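The T-shirt had been Cecilia's brother's, and she had put off folding it until the rest were done. The box for Florkon already held up to 500 things, or so it felt when she tried to lift it. It was nearly 8 in the evening.

Fergal Hennessy had pushed the keyboard to the back of the white table to make room. He was standing with a roll of tape on his wrist, waiting.

"Is the yellow one going?" he asked.

"I haven't decided."

She laid it out flat and ran her hand down the front. The creases came back as soon as she let go. He had worn it all through one summer at Plornel, painting the fence for Mr. Mac Carthaigh, and never got a drop on it.

"It has a good collar," Fergal said.

"You want it?"

"It wouldn't fit me."

She folded one dark sleeve in, then opened it out again. The van was coming in the morning – there was time. Fergal put the tape down and pulled up a chair, and asked her what color the fence had been.

"Green," she said. "He hated it."
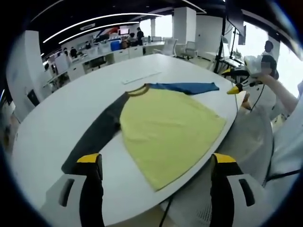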